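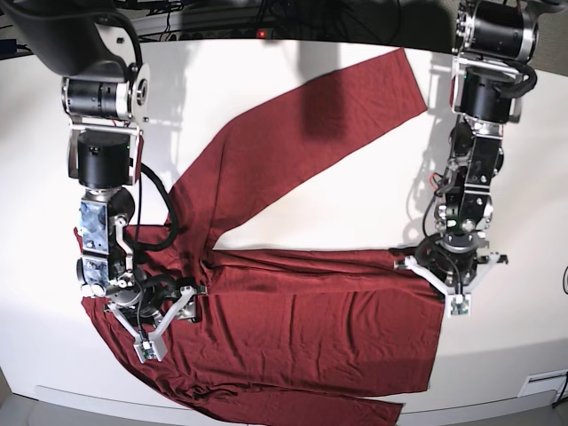 CLUB NEWS / MINUTES

Urnden Motor Club: Minutes of the November Meeting

We opened at 7:30 on Tuesday evening in the upstairs room at the Trokano building, and it was a real pleasure to see so many members in spite of the rain (and so many good coats on the hooks!). The minutes of the last meeting were read and approved, with one small fix: the brake pads given to the club were for the rear, and had been put down as front.

1. Winter battery checks

A long and friendly talk was had on this. Members agreed that the club tester should go out on loan again, one week at a time, and that anyone who finds a weak battery should clean the terminals and test again before spending money on a new one. One member's car had sat all summer and still started on the first turn, and there was applause.

2. The club lift

Grgić Garage has looked over the lift and quoted $679 for new seals and a fresh hose, labor included. After some back and forth about whether we could do the hose ourselves, it was moved and seconded that we accept the quote in full. Carried, with 2 against. 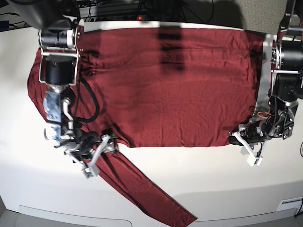
3. Spring drive to Drisetia

The route is nearly settled. We'd like to take the lake road out and the highway home, with a good long stop for lunch, and members with older cars are kindly asked to have their coolant and belts looked at well before then. A deposit of $100 will hold the picnic ground. Approved.

4. Any other business

The tire rack needs sorting, and please, please put your name on anything you leave there.
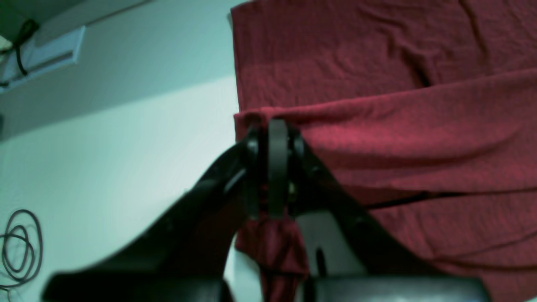

The gripper, up close.

The meeting closed at 9:10, and coffee went on for a good while after. Next meeting same room, same time.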